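Workshop notebook, bar program
2 Nov 2021

Second day on the winter list for Irnside. They want the basement bar open in January with eight drinks, all of which one bartender can turn out on a full Friday. Kitchen hatch closes early, so the snacks have to hold at room temperature. Notes below are from the test bench and from the walk-through of the bar floor.
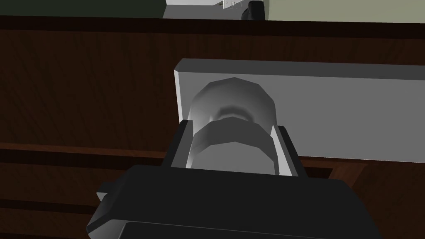
Posted by Jolanta Krajewska

Started with the sour, as it will be the biggest seller. Base is rye vodka, lemon, honey syrup, egg white. Yesterday's version was too sweet by the third sip. Cut the honey syrup from 25 ml to 20 ml and kept the lemon at 25. Better, but thin. Changed the syrup itself from 1:1 to 2:1 and went down to 15 ml. That one stays.

Dry shake first, then ice. Tried it the other way around to see if the foam was any tighter. It was a little tighter and it took longer, and I don't think a guest would notice. Stay with dry shake first.

The smoked tea old fashioned is not there yet. Tea steeped in the bourbon for 90 minutes comes out bitter at the back. Have a jar going at 45 and another at 30, both strained through paper. Will taste blind with Bożena tomorrow before lunch. If neither works, drop the infusion and use a tea syrup, which is easier to batch anyway.

Batching. The premixed negroni keeps well in the freezer without dilution but pours too thick straight from the bottle. Added water at 20 percent of the total volume and moved it to the fridge. Pours fine over one large cube. Label says batch 298, which follows on from the Drarier job. I'd like to keep one run of numbers for everything we make and not start again for every client.

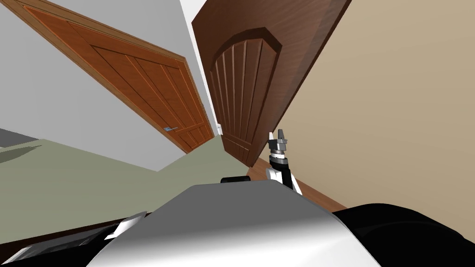

Bożena Makowska

Adding my part on the room and the service.

The stairs down are narrow and guests will stop at the bottom to look for a host. Put the host stand on the left, past the coat hooks, so the line stands inside and not on the steps. The owner wanted it on the right because of the power outlet. An extension under the bench would solve that.

Seating: the booths are deep and people will stay. Good for spend, bad for turnover. I would hold the two booths nearest the bar for walk-ins and let the rest be booked in two-hour slots. The high tables in the middle feel exposed. They need a lower lamp over each one, or a screen behind.

Well layout as tested with empty bottles: citrus and syrups in the left rail, spirits on the right, ice in the center, bitters up on the shelf at eye height. The glass fridge door opens the wrong way and hits the ice scoop. Ask if the hinge can be swapped. If it can't, move the fridge to the other end and lose the garnish drawer.

Music was on during the walk-through. At the level they like, I had to repeat an order across the bar. Turn down the speaker above the well only, leave the others.

Snacks. Tried four from the Krajewska kitchen list. Spiced almonds good. Pickled beets with rye crisps good, but the crisps go soft within an hour, so plate them apart. Cheese straws too greasy next to a coupe glass. The smoked fish spread is the best thing on the list and also the one that needs to stay cold, so it comes out in small jars straight from the fridge, last order when the hatch closes.

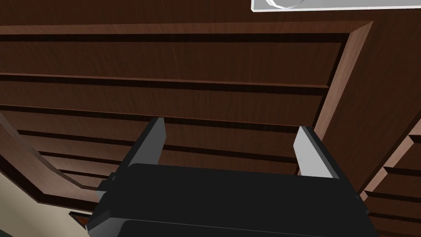 Hikodik Bar and Menu Development Team

Open items after both of us compared notes:

Low-alcohol drink. The list has none at the moment. Jolanta has a vermouth and grapefruit highball left over from the spring that could go in with a change of soda. Needs a better name than the one on the sheet.

Non-alcoholic drink. The spiced apple one is fine cold and flat warm. Serve it cold.

Glassware. Irnside has plenty of rocks glasses and not enough coupes. Either they buy two more cases or the sour goes into a rocks glass. We tried it in one. The foam sits lower and it looks like less drink for the money, so push for the coupes.

Menu card. One page, both sides, dark type on cream. The gray type on the proof can't be read by candlelight. Prices to the right with no dots.

Staff training: one full evening on the list, one on the room. Send recipes in ml and ounces, as the Saturday bartender works in ounces.

Tea jars pulled at 4:15, labeled 30 and 45, back shelf of the small fridge. Please don't top them up.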